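4.2 Sweets and self-report

Respondents in the Braswood survey were asked in May how often they helped themselves to sweets left out at work. Of the 569 who replied, 40 said never, a figure we treat with affection. 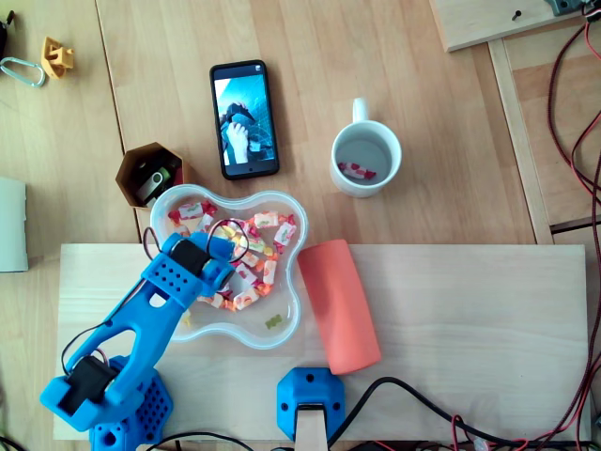 Diaries kept by a smaller group of 12 told another story – intake rose after three in the afternoon and peaked whenever a meeting overran.

Figure 5. Candy dish on a wooden tabletop.

Magnusson's earlier work found much the same with biscuits.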